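Drosbridge Tenants' Association
Minutes of the general meeting, March, 7 pm, Wultgate Hall

Chair: Mostafa Belhaj
Quorum was met. Minutes of the previous meeting were accepted without change.

1. Laundry room hours
The current closing time of 10 pm was reviewed. Units directly over the laundry reported dryer noise after 9 pm. A motion to close at 9 pm was put and lost. A second motion, that no new dryer load be started after 9 pm, was put and carried. Signs to be replaced by the end of the month.

2. Water pressure, upper floors
The plumber's report was tabled. Pressure at the eighth floor is low in the morning peak. The report recommends replacing the pressure-reducing valve and leaving the booster pump as is. Quoted cost is $413 plus labour. Approved. The water will be shut off for 2 hours and notice will be posted in both lifts.

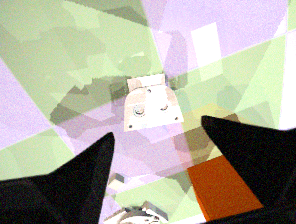 3. Entry floor and colour scheme
The lobby floor has lifted near the mail boxes and more than 12 tiles are cracked. Two suppliers, Saber and Platon, have quoted. Saber offers plain grey only. Platon can lay two colours. Members discussed a checkered layout in pale green and light lavender, set on the diagonal as in the picture. One objection was recorded, that light colours will show dirt in winter. Platon is to be asked for a slip rating and for the extra cost of diagonal cutting at the walls. Decision deferred.

4. Bicycle storage
Untagged bicycles remain in the basement. Tags are available from the office. Bicycles still untagged at the next meeting will be moved to the locked cage and held there for 8 weeks.

5. Other business
The rear door closer is out of adjustment and the door does not latch. Referred to the building manager. A request for a second recycling bin was noted.

Meeting closed at 8:40 pm.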